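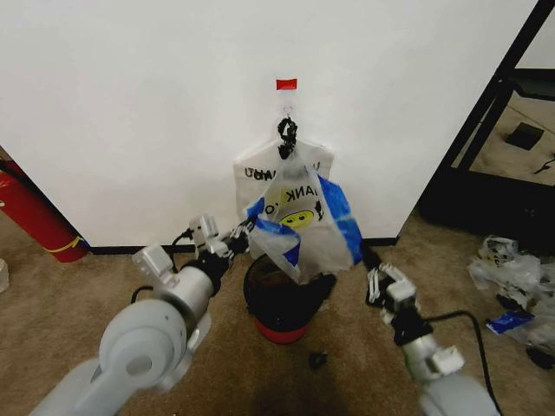
Catalogue Brurkier, fiche 185, p. 2

**Plodby, poste deux bras pour objets souples.** Sacs, films, housses, poches de collecte. Livré avec deux bras, deux pinces parallèles, le contrôleur, la tête caméra, l'arrêt d'urgence filaire et la présente fiche, qui vaut consigne d'utilisation. À lire avant la mise sous tension. La page 1 (encombrements, masses, options de piètement) est en cours de refonte, la demander au service technique si besoin.

Usage prévu : reprise d'un sac plastique suspendu ou posé, amenée au-dessus d'un bac, dépose. Poste à vide ou avec charges légères. Pas de verre, pas de liquides, pas de piquants-coupants, même emballés. Pas d'usage en présence d'enfants.

## Ce qui est compris, ce qui ne l'est pas

| Élément | Plodby standard |
|---|---|
| Bras | 2, montés en usine |
| Ouverture de pince | 70 mm |
| Vitesse max. en mode réglage | 200 mm/s |
| Arrêt d'urgence | filaire, un boîtier |
| Doigts de rechange | en option |
| Bac, crochets, adhésif de repérage | non fournis |
| Extincteur | non fourni, à la charge du site |
| Analyse de risques du poste installé | à la charge de l'intégrateur |

La dernière ligne, on nous la conteste régulièrement. Elle ne bougera pas. Un bras vendu seul n'est pas un poste. L'analyse se fait sur place, avec le bac réel, les sacs réels et le mur réel, et elle se refait quand on change l'un des trois. Méthode : ISO 12100 pour la démarche générale, ISO 10218 pour la partie robot. Éditions en vigueur à vérifier par vos soins, on ne recopie pas les normes ici.

## Implantation

Mur plat, dégagé au droit du crochet. Crochet adhésif accepté pour les sacs vides, crochet vissé pour tout le reste. Repère de couleur vive juste au-dessus du crochet : rouge sur mur clair, ça marche bien. Un seul repère par crochet. Pas de rouge ailleurs sur le mur dans le champ de la tête caméra (affiche, autocollant, interrupteur à voyant), sinon à masquer ou à déplacer avant réglage.

Bac à l'aplomb du crochet, contre la plinthe ou presque. Marquer sa place au sol si le poste est partagé. Un bac qui glisse de quelques centimètres entre deux équipes, c'est la première cause d'appel au support.

Moquette : tolérée. Elle a un avantage, le bac glisse moins. Elle a un défaut, les petits débris sombres s'y voient mal de loin et personne ne les ramasse. Ramasser. Contrôle visuel du sol devant le bac à chaque prise de poste.

Câbles des pinces : boucle libre vers l'extérieur du bras, jamais entre les deux. Vérifier bras tendus ET bras repliés. Une boucle trop courte tire sur le connecteur, trop longue elle accroche le sac. Pas de collier serré sur les articulations.

Réserve de sacs : au sol sur le côté, ou sur tablette, au choix. Mais hors de la trajectoire des avant-bras, y compris au retour à la position de repos. Le tas s'étale au fil de la journée, prévoir large ou prévoir une caisse.

Extincteur à portée de main, accroché ou sur socle. Signalé. Pas derrière les bras.

## Repérage des sacs

Un sac translucide, c'est le pire client de la caméra. Le texte du dos se lit à travers, à l'envers, par dessus celui de devant. Le contour change à chaque prise. D'où la bonne pratique qu'on recommande à tous les sites Plodby :

- adhésif bleu de peintre sur les sacs de réglage, des bandes franches, bien collées à plat
- la même teinte pour toute la série, ne pas mélanger deux rouleaux de bleus différents
- remplacer la bande dès qu'elle se décolle d'un coin
- sacs marqués réservés au réglage, ne pas les remettre dans le circuit de collecte
- les imprimés du commerce (merci, sourires, logos) sont acceptés, ils ne servent pas de repère

Ne pas coller d'adhésif sur les anses. La pince vient dessus, la colle reste sur les doigts, et on retrouve le sac pendu au doigt gauche au moment de la dépose. Nettoyage à l'alcool isopropylique, chiffon non pelucheux, poste consigné.

Pour un sac neuf sorti du paquet : le froisser une fois, l'ouvrir, le refermer à moitié. Un sac trop lisse colle à lui-même et fausse le réglage. Cela vaut aussi pour les housses fines. 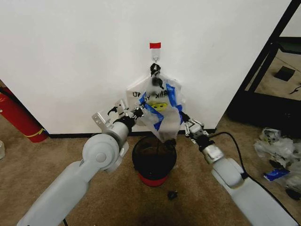
## Conduite du poste

1. Tour du poste à pied. Sol, câbles, bac, crochet.
2. Essai de l'arrêt d'urgence, bras en mouvement lent. Pas de mouvement lent disponible = pas de démarrage.
3. Annoncer à voix haute la mise en marche. Oui, même seul dans la pièce. L'habitude se prend comme ça.
4. Mode réglage d'abord, vitesse limitée, un cycle complet à vide.
5. Passage en mode normal, opérateur hors de la zone, boîtier d'arrêt en main ou à portée immédiate.
6. Toute entrée dans la zone = arrêt. Pas de « juste le sac qui est tombé ». Surtout pas celui-là.

La zone se trace au sol, à la portée maximale des bras plus la longueur de pince. Sur moquette, ruban textile, pas de peinture. Si le poste se trouve à côté d'un passage ou d'une ouverture, barrière physique côté passage. Un rack ou un bâti métallique posé là ne compte pas comme barrière s'il est ajouré : on y passe la main.

### Prise à deux pinces

Règle de base : une pince tient, l'autre bouge. Ne jamais programmer deux tractions opposées sur un film plastique sans limite d'effort. Le film s'étire, puis cède d'un coup, et le bras part dans le vide. La limite se règle dans le menu effort, valeur d'usine basse, à n'augmenter que par l'intégrateur et avec trace écrite.

Doigts ouverts à l'approche, pointes vers l'objet, fermeture seulement une fois la vitesse tombée à zéro. Ne pas approcher les deux pinces en même temps du même point. La seconde attend, ouverte, à l'écart.

Dépose : au-dessus de l'ouverture, ouvrir, remonter, attendre. Les sacs légers suivent le doigt à la remontée. Une petite pause avant l'ouverture suffit souvent.

### Le bac plein

C'est le cas qu'on oublie dans les analyses de risques. Bac vide, tout va bien. Bac plein, le plastique gonfle, dépasse, retombe sur les côtés, et la pince descend dans une matière que le programme croyait absente. Les consignes :

- seuil de remplissage défini avec le site, noté sur le cahier
- pas de tassement avec la pince. Jamais. Les doigts ne sont pas un pilon
- vidage à la main, bras à l'arrêt et contrôleur verrouillé
- bac léger à lester, ou à caler

Fulgate, distributeur de la gamme pour les petits sites, propose un bac lesté à embase large. Compatible. Nous n'avons pas d'exclusivité là-dessus, prenez ce que vous voulez du moment que ça ne bascule pas.
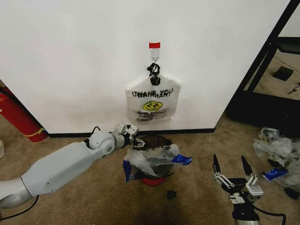
Pour le tassement, on insiste, parce que la tentation est réelle : le mouvement est facile à programmer et il donne l'impression de gagner du temps. Il use les doigts, il charge le poignet de travers et il finit par renverser le bac. Un programme qui contient une poussée verticale dans le bac n'est pas couvert par la garantie. Idem pour le rabattage du plastique qui déborde, s'il demande d'appuyer sur le rebord. Le saisir et le reposer dedans, d'accord. Le presser, non.

Autre point, les corps étrangers. Un morceau de film sombre pris avec un sac clair, un bouchon, une attache. La pince ne fait pas le tri, elle ferme sur ce qui se présente. En cas de doute sur le contenu : arrêt, contrôle à l'oeil, retrait avec gants. Les sacs de provenance inconnue ne passent pas sur le poste.

## Tenue du cahier

Un cahier par poste. Papier ou fichier, peu importe, mais daté et lisible. On y note :

- l'essai d'arrêt d'urgence
- le seuil de remplissage en cours
- tout changement de bac, de crochet, de type de sac
- les chutes de sac hors bac, avec la position des bras
- les interventions sur les pinces
- les modifications de programme, avec la version précédente conservée

Les chutes hors bac ne sont pas des fautes de l'opérateur, il faut le dire aux équipes, sinon elles ne les notent pas. C'est la donnée la plus utile pour régler la pause de dépose et la position du bac.

Revue du cahier une fois par mois par la personne responsable du poste. En juin, vérification supplémentaire des adhésifs : la chaleur les ramollit, crochets compris.

## Entretien courant

Doigts : contrôle d'usure chaque mois, remplacement par paire. Pas un doigt neuf face à un doigt usé. Biellettes de pince : dépoussiérage au pinceau, pas d'air comprimé, pas de graisse ajoutée. Câbles : passer la main dessus poste consigné, chercher les points durs. Tête caméra : chiffon sec. Après tout choc sur la tête, recalibrage complet, pas de recalibrage « rapide » même si le menu le propose.

Consignation : sectionneur, cadenas, étiquette. Attendre l'extinction du voyant. Les bras peuvent descendre légèrement à la coupure, donc les mettre en position de repos avant, et rien ni personne dessous.

## Peut-on travailler à côté ?

Question posée à chaque démonstration. Réponse Brurkier : non en mode normal. En mode réglage, vitesse limitée, une seule personne, formée, boîtier en main. Le Plodby n'est pas vendu comme poste collaboratif et ne doit pas être présenté comme tel à vos équipes ou à vos visiteurs. Un intégrateur peut en décider autrement après analyse et mesures d'effort, il signe et il en répond. 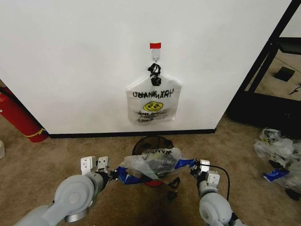 Krawczyk objecte que cette position est trop stricte pour des sacs vides, et que leurs équipes de réglage perdent un temps fou à sortir de la zone pour chaque sac mal tombé. Leur proposition : un second boîtier d'arrêt côté bac, et l'autorisation d'entrer dès que les deux bras sont en repos surveillé.

Le second boîtier, oui, on le recommande même, référence sur demande. L'entrée en repos surveillé, c'est possible seulement si la fonction est câblée en sécurité et validée par l'intégrateur. Une simple pause dans le programme n'est pas un repos surveillé. Le sac vide ne change rien à l'affaire, c'est le bras qui blesse.

## Commande et pièces

- Plodby standard, deux bras : sur devis
- Jeu de doigts (vendu par paire) : stock Brurkier et Fulgate
- Second boîtier d'arrêt : stock Brurkier
- Formation opérateur sur site : à demander avec la commande, pas après

Joindre au devis une photo du mur et du sol, la hauteur prévue du crochet et un échantillon des sacs. Sans échantillon le délais s'allonge. Envoyer les sacs à plat, non pliés, dans une enveloppe rigide.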